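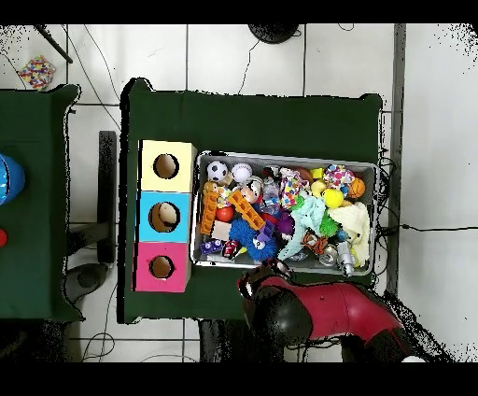

Checking Zero Before the Season

Do this on a calm morning, with the same ammunition you plan to hunt with.

1. Unload the rifle and check the action and ring screws against the mount maker's torque values.
2. Set a target at 100 yards. Rest the fore-end on a front bag and the stock on a rear bag.
3. Fire three shots at the same aiming point. Let the barrel cool.
4. Measure from the center of the group to the aiming point. With quarter-minute turrets, one click moves impact 1/4 inch at this range.
5. Adjust, then fire three more. Repeat until the group is centered.
6. Write down the load, temperature and elevation. A zero set at Wastville in January may shift at 3000 feet in warm weather.

If groups open up after 30 rounds, clean the bore and start again at step 3.

Fares Saliba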